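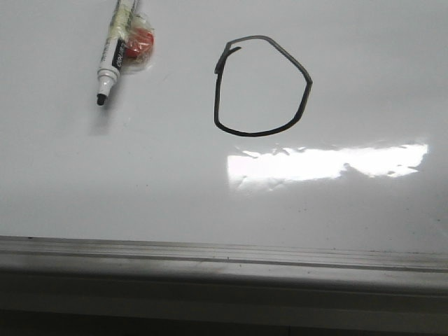
Whiteboard marker with a black felt tip, uncapped

Skendstead Natural Burial Ground

Skendstead Natural Burial Ground is a bushland cemetery on the northern edge of Mommont, Australia. It opened in 2016 on former grazing land and is used only for natural burial, in which the body is buried without embalming, in a coffin or shroud that will break down in the soil. The ground covers 13 hectares of open eucalypt woodland, native grass and creek flat, and it is one of the loveliest places in the district to spend a spring morning, whether or not you have anyone to visit there.

Contents
Name
History
Site
Burial practice
Marking of graves
Plants and wildlife
Access
See also

Name

Skendstead was the name of the farm that once took in the whole ridge. The homestead is gone apart from its chimney and a very old quince tree, which still fruits heavily. Older residents of Mommont say the name as "Skensted", dropping the middle d, and both forms are heard at the gate.

History

The farm was sold in parcels after its last owners retired, and the rocky upper parcel proved hard to shift. Obaidul Pramanik, a soil scientist who had moved to Mommont to teach, dug the first test pits there and found a deep, well-drained loam above the creek flat, far better than anyone had expected from the look of the surface. His report was attached to the application for cemetery use and is still the best short account of the geology of the ridge.

Opposition at the time centred on groundwater. The approved plan moved the nearest graves uphill and kept a planted strip 30 metres wide between the burial area and Ladik Creek. The first burial took place in August of the opening year, in heavy rain, and the mourners sheltered under the shearing shed roof. The shed has since been restored and is now the gathering hall.

Site

The ground is divided into three sections. Ridge Section is the oldest and has the long views west over the town. Quince Section surrounds the homestead chimney and is the most level, so it is often chosen by families with older relatives who will be visiting. Ladik Section lies lower down, among river red gums, and stays green well into summer.

Paths are mown grass or crushed granite. There are no kerbs, lawns or formal garden beds, and the grass is left long until it has seeded - the kangaroo grass in full copper colour is quite something.

Burial practice

Graves are shallower than in a conventional cemetery, so that the body lies in the more active layers of soil. Coffins may be of untreated timber, cardboard or woven willow. Wool and cotton shrouds are also accepted, with a plain carrying board supplied if wanted. Metal handles, synthetic linings and varnish are not.

Families may help to lower the coffin and fill the grave, and many do. Ceremonies of any faith or none are held, either at the graveside or in the hall. The longest on record is the farewell for a local fiddle player, at which 38 tunes were played from start to finish!

Marking of graves

No upright headstones are allowed. A grave may be marked with a flat piece of local stone, engraved with a name and years, or left unmarked and planted over. Every position is surveyed and entered in the register, and visitors can ask for a printed map to any grave.

The Siriwardena Walk, a loop track through all three sections, has a low wall at its halfway point where names may be added for people buried or scattered elsewhere.

Plants and wildlife

Replanting uses seed collected on the ridge itself. Chocolate lilies, bulbine lilies and several greenhood orchids have returned since grazing stopped. Sugar gliders live in the hollows of the older trees, and echidnas are common on the granite paths in the early morning. Fresh flowers may be left on graves, but wrapping and ribbon must be taken home.

Access

The gates are open from sunrise to sunset all year. The hall and Quince Section can be reached by wheelchair; the track into Ladik Section is steep and can be slippery in winter. Dogs are welcome on a lead.

See also

Natural burial
Shroud
Bushland regeneration
Mommont General Cemetery

This page was last edited on November 3, 2022.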